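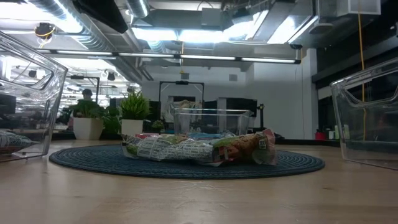 Food packaging on the woven mat, with the clear bins set round it.

Packaging sorting: February collection

The sorting task now has 1947 accepted episodes, of which 274 were added in February. Each episode is one teleoperated attempt at moving wrappers from the mat into a clear bin. Operators at the Vorkach stations are asked to vary the starting heap between attempts and to leave crumpled film as it falls.

Crinkled plastic remains the hardest material. Folds hide the edges, gloss upsets the depth estimate, and a clear bin wall gives the cameras little to fix on. Of the episodes rejected in review, 76 were marked as double picks — two wrappers lifted together — and these are kept in a separate set for the failure classifier.

Ziad Ghanem has revised the labelling guide. A grasp is now timed from first contact, and releases above the rim must be tagged as drops. Episodes under 9 seconds go to a second reviewer before they are accepted.

The next policy will be trained on the full set under the Elard configuration. Station bookings for the coming month open on Tuesday.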